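Subject: Re: [pitch-list] Draft training slots and goal storage, Bach ground

List,

Reply below to the draft sent round on 2/22/25. I have kept the parts I am answering and cut the rest.
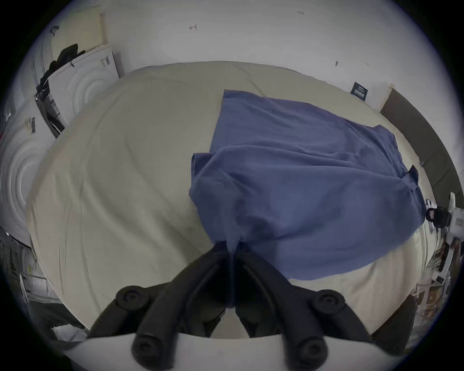
> The main grass pitch at Bach would be available for training on two evenings
> a week from the start of the spring period. Each club would get one slot of
> 90 minutes. Matches would go on as now.

Two evenings is more than the surface will take if the matches stay where they are. The limit is the north goalmouth and the strip along the near touchline, where the drains are shallow and water stands after rain. The rest of the pitch is in fair order. If both clubs train on the full pitch, nearly all the wear will fall on those two areas, as most drills end with a shot and most coaches stand on the near side.

I would accept two evenings on these terms:

- training is across the pitch, between the penalty areas, with portable goals
- no goalkeeping work in either fixed goalmouth
- warm-ups behind the south goal, outside the line
- the slot is lost if the ground is closed by 4 pm that day, and is not carried over

The last point needs to be in writing. Last season a lost slot was moved to the next dry evening, which put three sessions on the pitch in one week, and we were still filling the holes a month later.

> Polier have asked whether their under-elevens can use the small pitch at the
> same time. Hasten have no objection so long as the changing rooms are not
> shared.

The small pitch is fine. It is on the higher side and drains well. The changing rooms are another matter. There are four rooms, and one of them has been used for storage since September. If it is cleared, each club can have two and the question goes away. If it is not cleared, the under-elevens should arrive changed, as they do at most away grounds.

There is also the matter of lights. The small pitch is lit only by spill from the main pitch, and the far corner is too dark for a ball in the air. I would finish the younger group half an hour before the older ones until the clocks go forward.

> Portable goals: we have one full-size pair and can borrow another. They
> could be left at the side of the pitch between sessions to save carrying.

No. Goals left at the side have to be anchored every time, front and back, and I do not trust that this will be done in the dark by people who want to get home. They should go back to the fenced area behind the stand and be chained to the rail, face to face. It is a walk of 25 metres. With one person on each post and two on the back bar it takes a few minutes.

For use on the pitch, the requirement is the same whoever owns them:

1. Lift the frame into place. Do not drag it, as the back bar cuts the turf.
2. Fit the rear weights before the net is touched.
3. Check that the frame does not rock when pushed from the front.
4. Hang the net last, and take it off first.

The borrowed pair is an older type with hooks along the crossbar. Metal hooks are no longer acceptable on our ground. Either the hooks are replaced with plastic clips or the pair stays where it is. I have a bag of spare clips and can bring them, but I will need to know the diameter of the bar, as the two sizes do not interchange.

> The league has said the Stornidik fixture can be played at either ground. We
> suggest Bach, kick-off at 2, and would move the reserve match to follow it.

I agree with Bach for the first-team match. The reserve match should not follow it on the same pitch. Two full matches in one afternoon, with the second finishing in poor light, is the worst use we could make of the surface at this time of year. My order of preference:

- reserve match to Polier's ground, same afternoon
- reserve match moved to a free date later in the spring
- reserve match at Bach in the morning, provided the ground is firm

If the third option is chosen, somebody has to go over the pitch between matches with a fork and replace divots. That takes over an hour with two people, so the reserves would need to be off by noon.

On the kick-off time, 2 pm is workable. The visitors have a long drive and asked for the later start last year. The referee should be told that the away dugout is now on the far side – the league form still shows the old layout. The form can be corrected when the fixture is confirmed, but the person confirming it has to change the ground plan on the second page as well, or the old one is sent out again.

> Line marking will be done by Hasten before each home match as usual.

Please could the mix be made thinner than it has been. The touchlines have built up into a ridge, most clearly by the halfway line, and the ball kicks up off it. I would also like the small pitch marked with a string line. The last set was done by eye and one penalty area is visibly deeper than the other.

One item that was not in the draft. The corner flags at Bach are on rigid posts, and one of the sockets is cracked. The flag leans into the pitch in any wind. The socket can be dug out and a new one set in an hour, but it wants a dry spell, and the corner arc will have to be marked again afterwards. Until then the flag can be packed with a wedge of rubber.

To settle before the next draft:

- training terms as listed above, yes or no from each club
- whether the fourth changing room will be cleared, and by when
- bar diameter of the borrowed goals
- where the reserve match goes

Replies to the list, please, and not to me alone. I will put the agreed points into the ground notes and send the revised slot table once both clubs have answered.

Ground and fixtures, Hasten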